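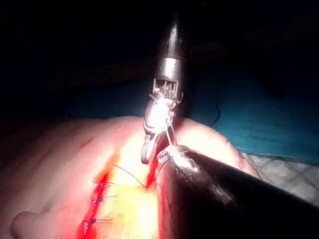 Suturing practice has to be the most absorbing bench work we do, and this year's gallery page is all about it. Closing a straight cut sounds like the simplest job in surgery until you try to make every bite the same depth and keep the edges from rolling under. I love how close the camera gets here: the little curved jaws point down just over the top end of the incision, with a light strand of suture running across to the dark instrument beside them. At that distance you notice things you would never catch from the stool, like how strongly moist tissue throws the light back at you. Click any picture for the larger version, and please do zoom in, the fine thread is worth it!

Our practice sessions on tissue have been going since May and have turned into a bit of a fixture. Each block runs for 60 minutes, with 20 of those set aside for looking back over the stitches and talking through what could be tidier. It's a favourite part of the session for plenty of us (the cutting and sewing is fun, but the looking is where the penny drops).
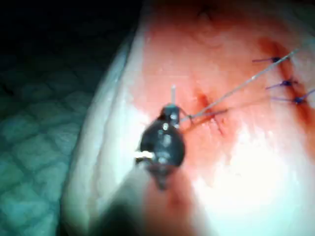
Latier Suturing and Skills Group, Welterley Surgical Training Centre

Three completed stitches along the right, and the needle standing up nearly straight from the jaws of the driver. The pale thread makes a lovely long line towards the corner, and there's a short bit of purple thread lying across the tissue close to the jaws. Look for the raised rim down the left side too, with its faint wrinkles. Those soft edges are a good reminder of how easily this stuff puckers if you pull too hard.

A few notes for anyone who's come to the gallery wanting to have a go themselves.

Needle first. Hold it where you can turn it through its own curve, and let the curve do the travelling. Pushing straight ahead leaves you with a torn entry hole and a stitch that sits crooked. When we started, our bites wandered all over the place, and slowing down the turn of the wrist fixed more of it than any amount of squinting did.

Then the thread. Keep the tail short enough to manage and park the long end somewhere you can see it. Fine suture loves to slip behind whatever you're holding, and you'll only find out when the loop won't close. We also try to bring the edges together so they just meet. A snug stitch looks neat for a moment, but a tight one gathers the tissue into a pleat, and then the next bite has nowhere sensible to go.

Spacing is the thing everybody gets keen about. Some of us mark it out beforehand with a pen, some of us judge it by eye, and the argument has been going for as long as the group has. The marked rows come out more even to start with. The eyeballed ones catch up surprisingly fast, and I have to admit I've changed sides twice.

Glare is the other regular topic. Wet surfaces go white under a strong light, and the edge you're aiming for can disappear right in the middle of a bite. Shifting the lamp a touch to one side usually brings the colour back. If it doesn't, dab the surface and try again.

Practical bits. The Rezende room holds up to 50 people for the open evenings, and the smaller bench sessions are booked through the front desk. Gloves and gowns are supplied. Bring your own loupes if you have a pair you're used to, and tie long hair back before you come in. The printed skills booklet from Jodico is 119 pages and there are copies on the shelf by the door, so have a flick through while you wait for a bench.

More pictures will go up as the next block gets under way, including some continuous rows once we've got a set we're proud of.

Gallery last updated 25/12/2023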